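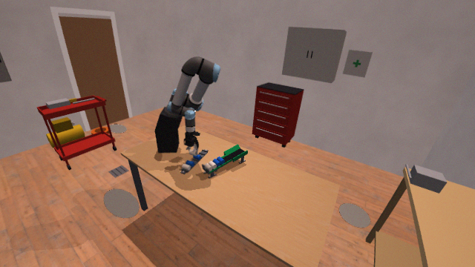 Is a wide-angle wrist camera better than a fixed camera for picking parts out of a rack?

A wrist camera is usually better for the last few inches of the approach, and a fixed camera is better for finding the rack in the first place. If you can only have one, pick based on which of those two steps fails more often.

Forum > Arms and Grippers > Cameras and mounting

railsplitter
Posted 2023-08-16

I pulled the short version up top so people don't have to read the whole thread for it. Now the long version.

I have been comparing two gripper setups in simulation before we spend money on hardware. One is the Kollar two-finger with the camera mounted behind the fingers. The other is the Bevan, which has a slimmer body but a shorter stroke. Same arm, same controller settings, same racks. The Kollar opens to 75 mm and that is plenty for the racks we have. The job is to line up on the end of a rack, close, and move it.

I ran 415 approaches with the Kollar. Most of the bad ones were bad in yaw. The fingers got to the right spot but were turned relative to the rack, and one finger touched a rail early.
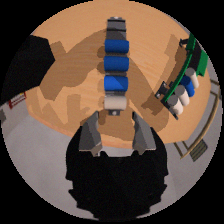 Kollar, fingers open at the near end of the gray rack. White cylinder closest, blue ones behind it.

My question for the group is whether to keep the wide lens. It sees both racks at once, but straight things bend and the gripper body covers a lot of the bottom of the view.

torque_and_tea
Reply

Keep it. The second rack being in view is worth more than the bending. You can calibrate the bending out. You can't calibrate in something the lens never saw.

What mount angle are you using?

railsplitter
Reply

15 degrees toward the fingertips. I tried it straight and lost the tips.

oldservo
Reply

I disagree with keeping it. I went through this with a Trarkard arm and a wide lens, and every pixel I cared about was in a small patch in the middle. The rest was floor and table edge. I swapped to a narrower lens, added a fixed camera over the table, and the yaw errors mostly went away. Two cheap cameras beat one clever one.

Also your gripper body is big. That is a Kollar problem more than a lens problem.

torque_and_tea
Reply

A fixed camera gets blocked by the arm at exactly the moment you need it. I had one over a bench for a year and the forearm was in the way on half the picks. Fine for a rough location, no good for yaw.

oldservo
Reply

Then put it on the side instead of overhead. Mine looks along the rack.

mx_fixture
Reply

Before anyone buys anything, check the shadows. Your table has some pretty hard ones. If the yaw estimate comes from edges, a shadow line across a cylinder can look like a part edge. Do you have the other rack from close up?

railsplitter
Reply

Same setup, lined up on the green-railed one:

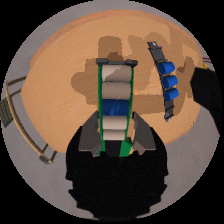 Green rails, fingertips at either side. Shadow edge across the far cylinder, dark blue one in the middle.

mx_fixture
Reply

OK, so look at the far cylinder. It is beige like the others, and the shadow cuts it on a jagged diagonal. I would not trust an edge detector on that. I would fit the two rails and ignore the cylinders completely. The green stands out well from the wood.

railsplitter
Reply

That might explain why the color step mixes things up too. The blue in the middle goes close to navy there and the blues on the dark rack to the right are bright. I was using one threshold for both.

oldservo
Reply

One threshold was never going to work. Randomize the light position between runs and see what happens to your numbers. If they drop, it was the shadows. If they stay where they are, I still say lens.

gearbox_lurker
Reply

Has anyone run the Bevan on the Rulbridge controller? I am looking at the same pair and my limit is $2000 for gripper and camera together.

torque_and_tea
Reply

I have. It works, but the grip force setting is coarse - you get a few levels and that's it. For rigid racks I don't think you'd care. Check the cable exit before you order, mine pointed straight at the wrist joint and I had to print a bracket.

railsplitter
Reply

I have the Bevan set up in the sim but haven't done the full set with it. Plan is to fit the rails like mx_fixture said, move the light around, and run both grippers again. I'll keep the wide lens for that round so only one thing changes. Numbers in September.

oldservo
Reply

Fair. Save the misses as well as the hits, and log the yaw at first contact.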